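Right Gripper Slip on the Pillow Task: Gallery and Notes
Drurcombe test room, Hirach two-arm unit
Posted 4/2/24

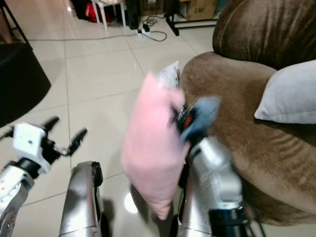
Right arm moving a pink pillow toward the brown armchair. Left gripper open.

What went wrong?

The right gripper lost its hold on pillows partway through the move, and the arm carried on to the end of its path as if it still had them. A dropped pillow does no damage. An arm that doesn't know it has dropped something is a safety matter, and we treated it as one.

Introduction

The pillow task is one of the simplest jobs we give the Hirach unit. It picks up a pillow, moves it to a chair and lets go. We use it as a warm-up before laundry and table work, and it had run without much attention for months. We logged 400 moves on the task before stopping it. In 74 of them the pillow slid in the fingers far enough to be recorded as a slip. Most of those still ended with the pillow on the chair. In 12 the pillow left the gripper completely before the release command was sent.

The rest of this page goes through the fault in the order we worked on it. It is meant for other groups running the same arm with the Bolo control package, and for anyone at Leclerc who has to sign off on the unit going back into regular use.

How the fault showed up

The first reports said only "pillow on floor." They were entered as operator error, which was wrong. The operator had closed the gripper correctly each time and the log showed the close command being accepted.

The slips came almost entirely during the fast part of the swing. Slow moves with the same pillow were fine. Picking up and holding still was fine too, even when we left the arm parked with a pillow in it over a lunch break.

After a drop, the arm kept going. It reached the chair, opened, backed away and reported the move as complete. On four occasions the next move started on top of that, and the arm reached for a second pillow with the first one lying in its path. On the last of these the forearm pushed the chair a short distance before the operator hit the stop. That was the end of testing for the day, and the unit was tagged out.

What we found

There were two separate problems, and it took us longer than it should have to see that.

The first was the finger pad. The fabric cover on the right gripper had worked loose from its backing. It looked fine from the outside and felt fine if you pressed straight down on it. If you pushed it sideways, it shifted. With a soft load and a quick change of direction, the cover moved and the pillow moved with it.

The second was in the settings. Bolo checks for a lost object by looking at how far the fingers have closed. For a cup or a box this works well. A pillow squeezes down so much that the fingers are nearly shut even with a good hold, and our threshold could not tell the difference. The check was switched on the whole time. It passed every drop.

We had copied the threshold over from the left arm, where it was set up for hard objects. There is no note in our records of anyone testing it with fabric.

What we changed

The pad cover was replaced and the new one glued along all sides. The old one had been glued at the ends only. Pads on both arms now get a sideways push by hand before each session, and the result goes on the start sheet.

Top speed for soft items has been cut in the middle of the swing. The move takes a little longer. We may raise it again later, but there is no hurry.

The lost-object check now uses motor current along with finger position when the load is marked as soft. If the current falls during a move, the arm stops where it is and waits for the operator. It does not open, return home or try again. We had some argument over this -- a stopped arm is a nuisance in the middle of a long session -- but a stop is easy to recover from.

A move can no longer be reported as complete on the release command alone. The operator has to confirm it.

Still open

The current reading is noisy with very thin cushions, and we have had false stops. These are being logged and left alone for now.

We have not repeated the work with two arms on one item. Until that is done, blankets and large cushions are off the list for this unit.

The old "operator error" entries have been reopened and corrected. If your group has similar entries for soft goods, pull the finger position data and check it against the moment the item fell. Ours was easy to spot once we plotted it.

The next full check of the pads and thresholds is set for July. Settings files for the soft-load check are available from the Drurcombe test room on request. Please say which version of Bolo you are running, as the older ones store the threshold in a different place.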